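工单 3471:深灰色台布起皱、发白印,求处理办法
提交人:Aniela Bednarek 地点:Rurberg 工作间 状态:处理中

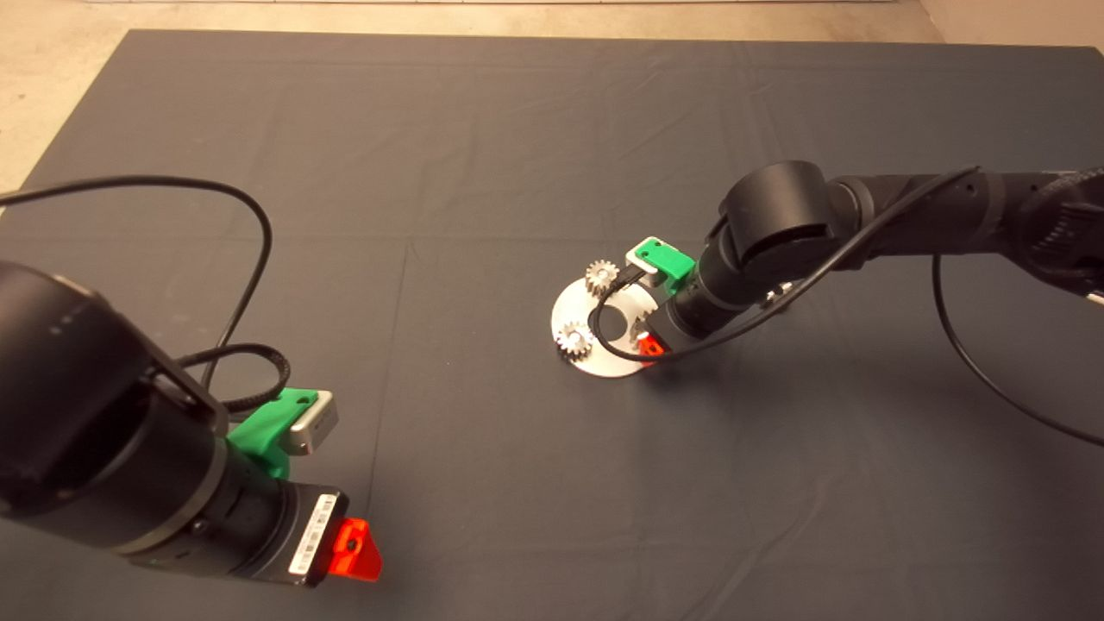

问题描述
台面上那块深灰大布,几乎铺满整个台面。有软褶,还有浅浅的折痕,另外几处颜色发浅的印子,哑光面上看着明显。布是Tranis那边订的,标签早剪了,成分不确定,估计是混纺。想知道:能不能直接熨?印子用什么去?急,下周要用。

已试过
1. 手抹平。抹完过一会又起来。
2. 粘毛滚筒滚了两遍,灰是少了,印子还在。
3. 湿布擦了一小块,干了以后跟没擦一洋。
4. 四边往外拉紧,左边那头是斜的,拉不匀,一使劲就歪。

8月23日 星期日 回复(Shetty 客服)
先别熨。不知道成分,高温容易烫出亮斑,哑光布尤其明显,烫亮了救不回来。先做这几样:
- 布角背面剪一小条线头,烧一下看,结硬球的多半含化纤。
- 印子先用软毛刷干刷,顺着一个方向,别来回搓。
- 刷不掉再上中性洗涤剂,兑700毫升温水,海绵拧到半干,从外圈往里按。
- 别用漂白的,别用酒精。
做完回个信,附成分结果。

提交人回复
线头烧了,硬球,黑的。那就是含化纤了吧。干刷有用,淡了一半左右,剩下两三处像是粉笔灰渗进去的?洗涤剂还没上,手边只有Prosside牌的,瓶子上写中性,能用吗。
折痕没动。这布之前叠着放了6个星期,压在箱子底下,估计是那时候压的。

客服回复
写中性就行,先在角上试。
折痕:挂烫机,隔10公分以上,从背面喷,别贴布。喷完趁潮铺平,四边压重物,晾6小时再收。中间别碰。左边斜的那头不要硬拉,先对齐靠里的长边,再放左边,多出来的往下折就好。
以后存放改成卷的,找根硬纸筒,正面朝外卷,不要叠。

提交人回复
收到。挂烫机得去借,明天弄。角上试了洗涤剂,没掉色,可以。
另问:同款布现在还能不能补订?万一烫坏了得有备的。尺寸我晚点量了再发,原来那张单子找不着了。

客服回复
同款深灰暂时缺,9月到货,要的话先登记。尺寸要量布不是量台面,斜边那头两个边都量,分开写。
工单先不关,等烫完的结果。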